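## Cleaning and Checking a Fixture Plate

This procedure applies to the gray fixture plates issued to the Firkbridge assembly rooms. Allow 28 minutes per plate.

1. Remove all parts from the plate. Return spacers and loose screws to their labeled trays.
2. Brush each slot along its length with a dry nylon brush. Vacuum the debris; do not use compressed air.
3. Wipe the raised blocks with a lint-free cloth. Pay attention to inside corners and recessed tops, where dust collects.
4. Press each block firmly by hand. A block that moves must be reported before the plate is used again.
5. Sweep or vacuum the floor near the bench, including carpeted areas.
6. Enter the plate number in the log and initial the entry.

Plates are to be cleaned after every 168 hours of use. Replacement brushes may be requested from the Berutitz supply desk.
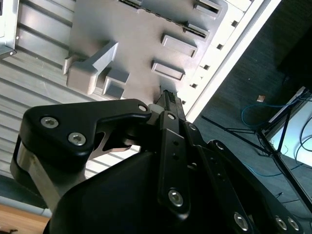
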